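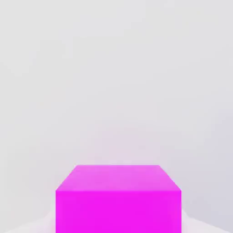
Gronelitz to Automate Carton Handling at Fasidstead Plant

FASIDSTEAD, November 5, 2022 - Gronelitz will install 2 robotic palletizing cells at its Fasidstead packing plant, the company said. The cells are supplied by Brorngate and will handle cartons from the two end-of-line conveyors, where lifting and stacking are now done by hand.

Control software for the cells was developed in simulation. Brorngate used single-block models to set approach height and grip position before carton dimensions and weights were added. Tests on plant equipment began in September at Brorngate's shop in Vass. The test program covered 516 carton types, including mixed-height loads and cartons with open flaps.

Each installed cell is rated at 3000 cartons per shift. Cartons that fail the size check are sent to a side lane for manual stacking.

Palletizing staff will move to cell operation, load inspection and the side lane. No positions will be cut as part of the project. Operators will receive training on fault clearing, restart procedure and lockout before the cells enter service. Shift lengths and break times remain the same.

"The main change for the crew is less lifting above shoulder height," said Raili Kiiskinen, plant manager at Fasidstead. "Operators will decide when a cell stops and when it restarts. That authority is written into the work instructions."

Azlan Majimbun, controls lead at Brorngate, said the operator screen was revised after plant staff reviewed it. Fault messages now name the station and the last completed step.

The first cell will be installed on the north conveyor. The second will follow after acceptance testing of the first.

Media contact: Divina Javier, Gronelitz, Fasidstead office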